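Returano Path Renewal
Progress report to the Flanenwood Fund, second grant period
Prepared by Weidong Qian

Work covered

Since our last report we have finished the condition survey of the wide path and its edges. The survey was split into 14 sections, starting from the Bustos end. Seung-woo Chae walked each section with me and marked up the drawings. We spent longer on the surface than planned, so the drainage check moved to October.

The paving is in better shape than the original application assumed. Most sections need cleaning and nothing more. Cracking is the main concern in section 2, where thin cracks have joined up into a network across the reddish-brown concrete. Our contractor, Drolteo, recommends sealing these before winter – full replacement is not proposed at this stage.

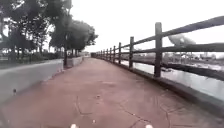 Figure 1. Path surface, low wall and trees on the left side.

The low concrete wall was inspected along its full length. We found no movement. The gap between wall sections will stay open, as residents asked for at the spring meeting, and the large tree beside it will be kept. An arborist will look at the roots near the paving before any sealing starts. The canopies over the area behind the wall may need light pruning, but that is outside this budget.

Spending

We have used 80 percent of the survey budget. The only unplanned cost was $316 for extra printing of the section drawings. We have covered this from our own funds and are not asking for an adjustment.

Next period

– Drainage check, October
– Arborist visit and written advice
– Final quote from Drolteo for crack sealing
– Notice to residents about closures during the work

We need one decision from the Fund. The sealing quote is likely to be valid for a short time only, and we would like approval to accept it without waiting for the next report. Seung-woo will send the quote and the marked-up drawings together once both are ready.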